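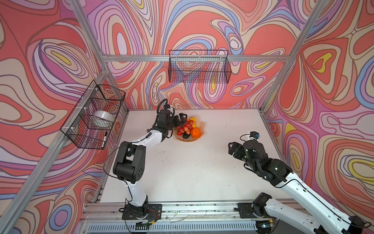 The price was the first objection, and it came from a reader in Kasto before I had even finished the testing. Two arms for home or a small school lab, the reader wrote to me, are a luxury, and whoever has not learned to work with one arm will only make twice the mistakes with two. I kept this letter on my desk during the whole trial of the Betura bench cell, and I must say that for the first week I agreed with it.

Betura is a small firm in Zirnar which until recently sold mainly frames and brackets. Its new offer is a complete two-arm station in kit form: aluminum profiles, a white top, two arms with parallel grippers, a small camera on each wrist, and fabric panels to close the walls. The buyer assembles it, connects it to a normal computer, and can begin to teach simple tasks such as picking things up from one place and putting them down in another. The arms can be moved by hand through a task, and the software keeps the movement together with what the cameras see.

The kit comes in 19 bags, each with its own page in the manual. I needed two evenings for the frame and one more for the arms. The profiles were cut cleanly and all the corners met well. The arms are a different matter. The screws for the elbow modules and the screws for the wrist look very similar and are packed together, and I put four wrong ones in before I noticed. There is a drawing to show the difference, but it is printed so small that I had to take a picture of it with my phone and make it bigger. Betura told me a new edition of the manual is planned for May.

Both arms are fixed to black plates on the front rail and reach inward from there. I was at first against this arrangement, as it puts the motors exactly where a person wants to stand and lean in. After some days I changed my opinion. With the bases at the front, the back half of the table stays open for the objects, and the arms come to them from the same direction as my own hands would come. It makes the guiding by hand much more natural.

For most of the trial I used a bowl of artificial fruit. It is a good test for a modest machine. The grapes hang over the side and give way a little, the tangerine wants to roll, and the eggplant is smooth and longer than one expects when it must be lifted from one end. A program which manages wooden cubes for a whole afternoon can fail at once with a bowl like this.

My results were mixed, and I will give them as I wrote them down. With the tangerine alone on the table, the left arm succeeded in 91 of 100 attempts. With the fruit in a pile in the bowl, the number for the same piece went down to 64. The grapes were the worst. The fingers usually found them, but often they closed on only one or two of the berries, and then the whole bunch turned in the grip and fell back. More examples helped. After I had recorded 230 of them the grapes became acceptable, although I would still not invite guests to watch.

The second arm was where I thought again about the letter from Kasto. In the beginning it mostly waited. I had recorded it standing to the side with its gripper open, and so this is what it learned to do. Only when I gave it a proper part of the work, receiving a piece from the other gripper and placing it on the right side of the table, did I begin to understand what one pays for. The handing over is difficult to teach and I had to repeat it very many times - my shoulders can confirm this - but a single arm cannot learn it at all. If your tasks do not include such a thing, the reader is right and you should save your money.

About the walls I have to say a few words, because everybody who came into the room asked me about them first. Betura sells the panels in plain gray or in what the order page calls "Swirl": coral, pink, lavender and pale blue, with spots of yellow and dark maroon lines running around like the rings of a tree that had a fever. I ordered Swirl. The firm recommends a busy pattern to those who want their programs to manage later in rooms that are not perfectly tidy, and I was curious. In my trial the difference was small. A program taught with gray card pinned over the fabric lost its way more often when I took the card off, while the one taught with the pattern did not care so much. I made this comparison only once, so please do not build too much on it. The fabric can be removed for washing.

Two black wire baskets can be added, and I advise to take them. One hangs on the back bar and the other goes on a side post. Mine is held there with two white cable ties, as the original clip was too loose, and now it does not move anymore. I keep tape in it and a marker beside it. It is a small thing, but a table under two moving arms is a bad place to leave a pen.

The cables are the weak side of the product. They run in loops along the arms and over the wrist cameras, and in certain positions they pull. Twice a camera plug came a little out and the picture stopped, and both times the software continued as if all was well. I would expect a warning. The competing station by Hafstein leads its cables inside the arm and is also quieter, but it has one arm only, no walls, and a closed program which accepts only Hafstein's own tools.

The white top shows every scratch. After nearly 400 runs it had specks and scuffs over the middle and toward the right. This does not disturb the work, but whoever likes a clean surface should order a spare one together with the kit.

Support was friendly and a bit slow. I wrote three times without saying that I was preparing an article. Two answers came the next day. The third, about the plugs, took eight days and contained the advice to use tape, which I had already done.

I would recommend the station to a school lab with a patient teacher, and to the private person who already has some experience and a real reason for the second arm. For a first robot it asks too much. I have answered the reader in Kasto in this sense and sent along my table of results. The reply was short: what does the one-arm version cost? Betura does not make one at the moment.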